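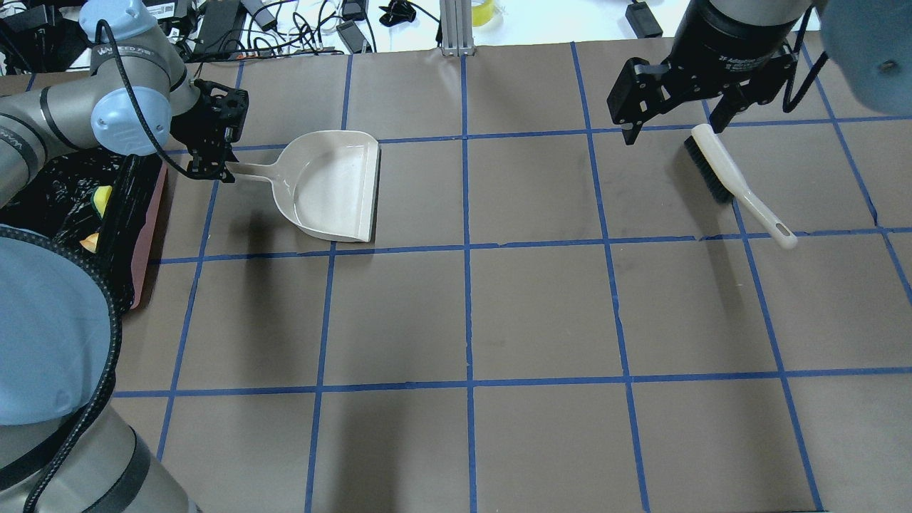 Figure 1. Plastic dustpan on paper-covered tabletop, blue tape grid.

4. What gets kept, and where

Last updated: September
Shares 14 | Comments 3

Returned forms first. We sent out 2,906 to households in Jutport and got 2,836 back with at least the kitchen and hallway pages filled in. High, yes. The forms went out with the water bill, which probably helped. Missing pages were left missing — no filling in of blanks, except for household size where the billing record had it.

The question was simple. Which cheap plastic things in the home have been kept longer than the people there expected, and where are they stored? Cheap meant under the price of a bus day pass. People understood this better than the wording we tried in the pilot ("low-cost goods"), which got us a lot of answers about televisions.

Dustpans, scoops, small pans and ladles, jugs, clothes pins. These came up again and again. Furniture hardly at all. The long-handled things are the ones people had trouble storing: too long for the drawer, too light to hang well, so they end up behind a door or on top of the fridge. In the interviews (200 households, evenings mostly, kitchen table) the same complaint came up without prompting. One woman keeps hers in the umbrella stand. A retired couple had two dustpans, upstairs and downstairs, and could not agree which one was older.

Age was hard. People date objects by moves, births, a change of stove. "Before the second apartment" is a fine answer but it does not go in a table, so we coded to the nearest move and used the move date from the form. Where there was no move we used the decade given. Some of these are surely wrong and we have not tried to correct them.

Reasons for keeping sort loosely into use and habit. Use is what the form asked about and it's what most people ticked. Habit showed up only in the talk. Somebody would tick "still useful" and then say later on that they had not picked the thing up since winter. So the form overstates use, by how much we can't tell from this data. A shorter second form would of helped.
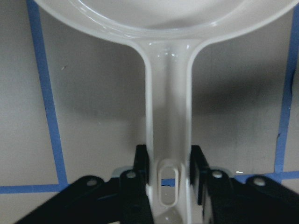
Figure 2. White plastic handle with raised edges and shallow recessed center; lower part of the round bowl at top.

Breakage next. Handles, nearly always, and nearly always where the handle meets the rest. Lips and rims wear but people put up with that. A chipped dustpan lip leaves a line of dust on the floor and the usual fix is a damp cloth, not a new dustpan. With a cracked handle the item goes out, or goes to the shed.

Repair was rare. The Baranauskienė repair counter by the market takes plastic items, and so did Prestorine until it closed, but few respondents knew either one would. Several thought it would be embarassing to bring in something so cheap. Glue at home was tried more often. Tape too.

For comparison we looked at the Gremiter storage survey, which covers about 2,000 homes inland. Their list has no hallway page, so only the kitchen figures line up, and their homes are larger. The order of items is close to ours. Shed storage is much more common there — more sheds.

Renters and owners did not differ much on what they kept. They did on where. Renters used the tops of things (fridge, wardrobe, boiler cover), owners used cupboards. Section 5 takes up the boiler cover answers separately, as the building type matters.

We use cookies to remember your reading settings. Accept | Manage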